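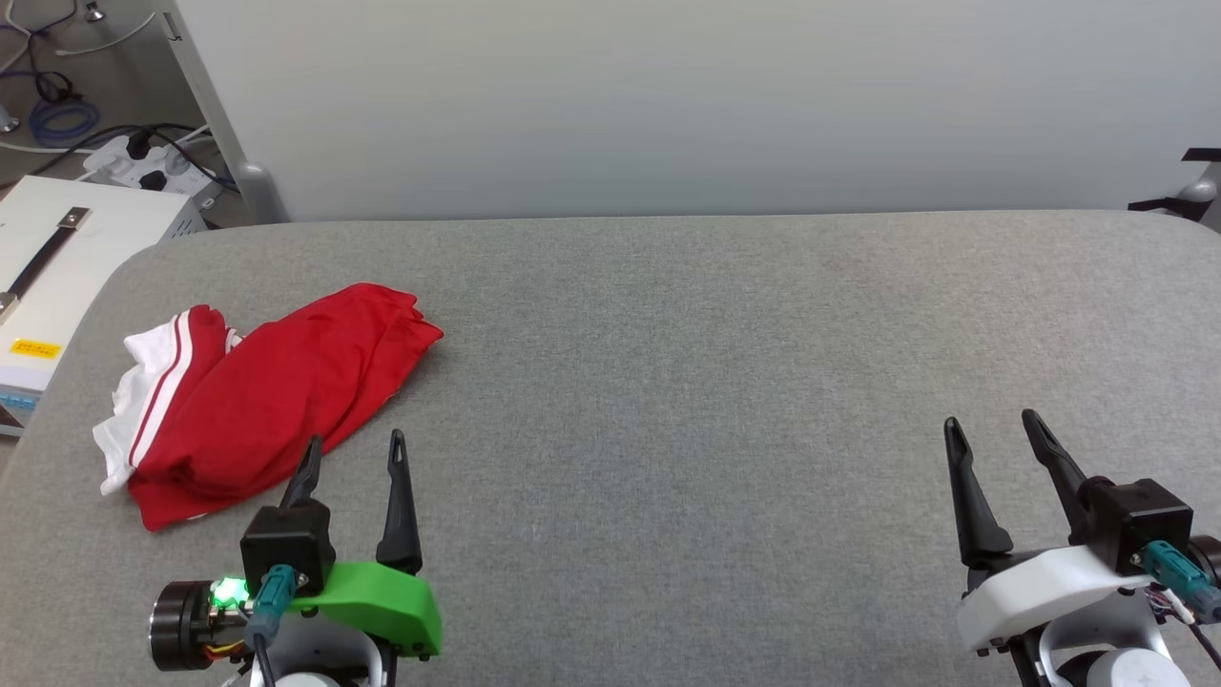
Keith Dobson wants to know whether a jersey that arrives in a heap should be opened out before it is logged or after. Before. The log entry needs the size and the number, and neither can be read reliably while the cloth is bunched.

Team Kit Inspection: Jerseys and Folding Table
Form 331, Prollholm Sports Laundry
Complete every Sunday before kit is bagged. Mark each line OK, Not OK or N/A. Comments go under the item they refer to.

Section A: Table and floor

A1. Fabric cover is flat, with no ridges or lifted seams.
OK.
Comment: Gray cover checked by hand along all sides.

A2. No pins, staples or clips left in the cover.
OK.
Comment: One staple removed near the left corner and put in the sharps tin. Source not known. Shipping labels are to be taken off bags at the receiving bench from now on.

A3. Cover is dry and free of lint.
OK after cleaning.
Comment: Red lint rolled off before start. White kit goes first when both colors are due on the same day.

A4. Cords and cables are clear of the walkway.
OK.

A5. Steam iron is unplugged and on its stand when not in use.
Not OK at first check, corrected.
Comment: Iron was on its stand but still plugged in. Moved to the side shelf. Leave it for 10 minutes before putting it away — the soleplate holds heat longer than the old model did.

Section B: Jersey condition

B1. Jersey is opened out fully, front up, with trim visible on both sides.

B2. Red and white trim is intact. Check for color bleed into the white, loose stitching and puckering.
OK, one exception.
Comment: Jersey 7 in the Tatlı set has a loose thread at the left armhole. Trimmed, not pulled. Recheck after next wash.

B3. White sections are free of gray or pink cast.
OK.
Comment (Orestis Kalogeropoulos): What counts as a cast? Two of us looked at the same side panel and marked it differently.
Reply: Compare against the white reference swatch under the bench light. If it does not match, mark Not OK and describe the difference. Do not average two opinions.

B4. Numbers and lettering are not cracked, lifting or sticky.
OK.
Comment: Press a clean white cloth on the print for a few seconds. Any transfer is a fail. Do not iron over print at any setting.

B5. Care label is present and legible.
N/A for the Laltier set, where labels were cut out by the club. Wash temperature for that set is written inside the bin lid.

B6. Red basketball jerseys are kept apart from other red items until size and number have been entered. 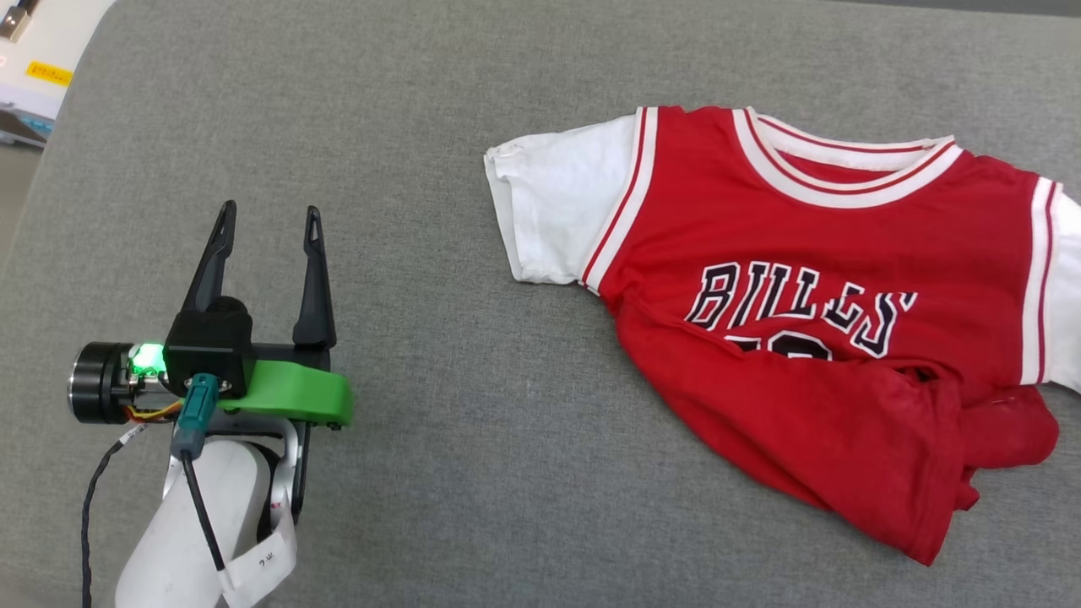
Section C: Folding and bagging

C1. Sides are folded in to the same width and armholes lie flat.
OK.

C2. No hard crease across the print.
Not OK on first pass.
Comment: The fold line was running through the number. Fold below the number and bring the hem up to meet it. All affected jerseys refolded.

C3. Bag is dry, clean and marked with the set name.
OK.
Comment: The Drana bag has a stiff zipper. Usable, but order a replacement in July with the other bags.

C4. Bag weight is within the limit posted for a single-person lift.
OK.
Comment: Shorts and warm-up tops go in a second bag.

Section D: Dryer area

D1. Lint screen is cleaned before every load.
OK.

D2. Dryer run time does not exceed 60 minutes for polyester kit.
OK.

D3. Access to the extinguisher is not blocked.
Not OK, corrected.
Comment: Empty Drana bin was standing in front of it. Same finding as last check. Floor tape has been put down, and the bin goes on the left side of the door.

Open items
A2: confirm label removal at the receiving bench.
B2: recheck jersey 7.
B3: second reference swatch requested for the sorting bench.
C3: replacement bag, July order.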